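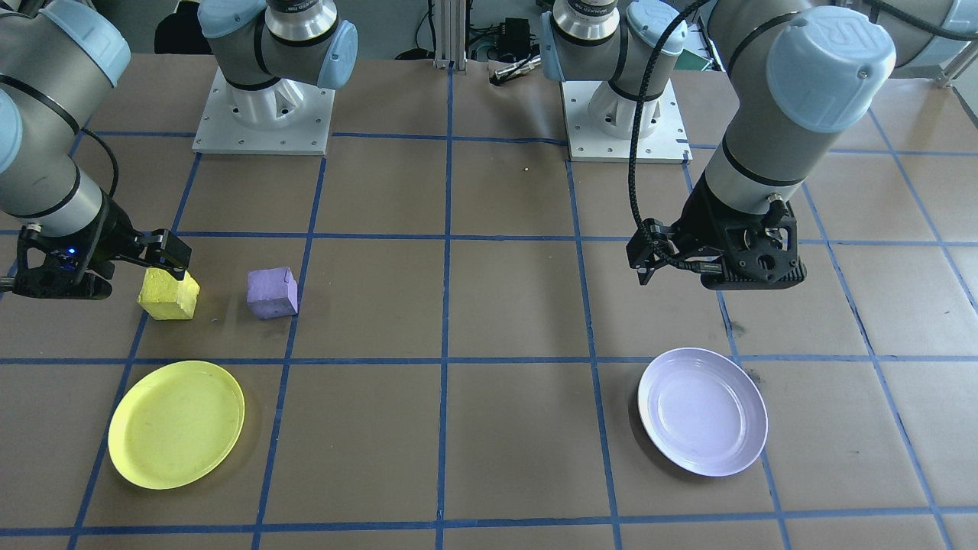
Every September the same promise goes round club cricket, and this year it belongs to Nusgate. Their new captain, Kristine Ambrosio, says her side can win the league. I'd like to believe her. I have watched them too often.

Nusgate lost 9 matches last season, most of them chasing. Against Bendeo they needed 33 with plenty of batting left and still managed to fall short, poking at a spinner who hardly turned the ball. A change of captain doesn't teach a middle order how to run between the wickets.

Supporters point to the win over Dagdag. Fine, but Dagdag dropped three catches before tea and bowled as if they had a bus to catch. I wouldn't build a title bid on that.

Ambrosio is a good cricketer and she sets a clever field. She is also being asked to open the bowling, bat at four and give the speeches – a lot for anyone. Who bowls when she's tired? The club says the youngsters will step up. They said so last year too, and the youngsters mostly carried drinks.

Show me one tidy chase away from home and I'll think again.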